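Small tables, white tops, and the cable mess underneath

January 25, 2018

Quick one today, have been meaning to write up the table stuff since August and it never happened. So. Notes as they come, no particular order.

Wiping down

White tops show everything. Tea rings, pen, newsprint. Warm water and a drop of washing up liquid does nearly all of it. Wring the cloth out properly. A soaking cloth gets water into the edges and then they swell, ask me how I know. Dry with an old tea towel straight after or you get streaks.

Pen marks: bicarb paste, fingertip, small circles, rinse. Not the green side of the sponge. Ever. I dulled a patch on my old Lusano side table that way and it caught the light every single morning until I gave it to the charity shop.

Felt tip is harder. Surgical spirit on cotton wool, try a hidden bit first. Window open.

What lives on it

Less than you think. My rule is 3 things max, and one of those is usually a mug. Flowers if there are any going cheap. Short vase, not a tall one, tall ones go over the minute someone leans across for the remote. Put them towards the back corner so the front stays free for plates or homework or whatever.

Little glass jars are good for bits. Drawing pins, seeds, the odd screws you find on the floor and daren't throw out. Clear so you can see whats in it. I soak the labels off in hot water with a bit of washing soda, then cooking oil for the sticky that's left. Kasum jam jars come clean easiest, label practically falls off.

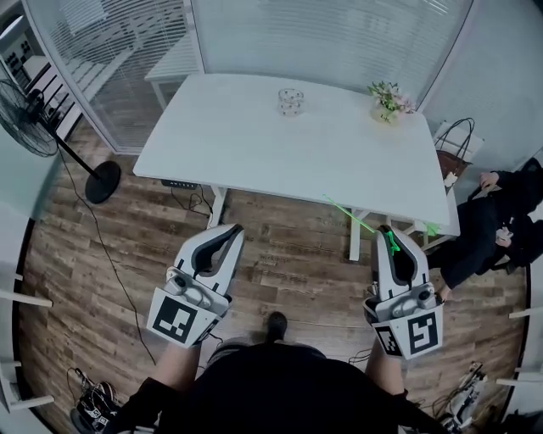
Cables next. Extension lead under the table is fine, but pull it in from the edge so toes don't find it. Every lead labelled at the plug end, masking tape and biro, done in five minutes. Saves crawling about unplugging the wrong thing. Don't coil up spare lead tight and don't bury it under a rug, it gets warm. And check the rating before you plug a heater in. Mine says 3000 watts max on the back, some of the old cheap ones are a lot less. Never one extension plugged into another.

Dust the sockets. Switched off at the wall first obviously. Dry paintbrush, the soft kind.

Fans

Standing fan stays out all year here, no cupboard space. Unplug it, pop the front cage off if yours comes off, wash the cage in the bath, blades with a damp cloth. Let everything dry fully before it goes back together. The heavy round base collects fluff all round the rim, hoover that with the brush end. Old sock over the hand for the pole.

Wobbly legs

Metal legs, check the bolts twice a year. They work loose from being dragged. Lift the table dont drag it, two people if its a long one. Felt pads on the feet, the stick on sort come off in a month on wood floors so I add a dab of glue. Tultska do a pack with a thicker felt which has lasted better than the others I tried.

If it still rocks its probably the floor. Folded card until you can be bothered to do it properly (mine's been card for two winters).

Wood floor underneath

Sweep along the boards, not across. Damp mop only, no steam. Scuffs from black shoes come off with a clean pencil rubber or a tennis ball. Borbély floor soap is nice but go easy, too much leaves a film and then you're skating.

More on drawers next time, got to go, something is boiling over.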